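4.2 What the permission logs told us

I'll admit I went into this part of the study expecting the phishing numbers to be the interesting ones. They weren't, at least not to me. What kept me up was the permission logs, and I want to spend a little time on them before getting to Table 3.

We had 177 phones enrolled at Nullavard, all of them personal devices that people also used for work mail. Noeline Katene set up the logging on our side (she also wrote the parser, which is in the appendix if you want to pick holes in it). Every time an app asked for a permission, we got a line with the app, the permission, and what the person tapped. Over the whole run we collected 1545 requests. Of these, 763 were granted on the first ask, so a bit under half, and that was already higher than I'd guessed!

I should say what we counted as a first ask. If an app asked for the microphone, got turned down, and came back later with the same question, only the first one went into that number. Repeat asks are handled in section 4.4, and they're messy. 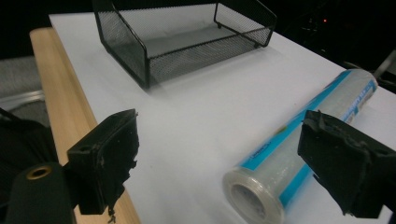

Figure 2. Office, Nullavard site, March.

The other thing we had to sort out was updates. Some apps gained a permission quietly when a new version came in, with no prompt we could log, and Premov (our device management tool) only showed us the change the next time the phone checked in. So for those we know the day but not the hour. Tsang's earlier work on sideloaded apps dropped such cases completely. I left them in but kept them apart, and they aren't part of the 763.

Did people regret saying yes? We asked, in the exit survey, and plenty of them couldn't remember being asked in the first place. I don't read too much into that, because I couldn't tell you what I tapped last month either. The Zalska site answered a shorter version of the survey, with 2 of the questions missing, so I compare the sites only on the questions they share. Those comparisons start in the next section.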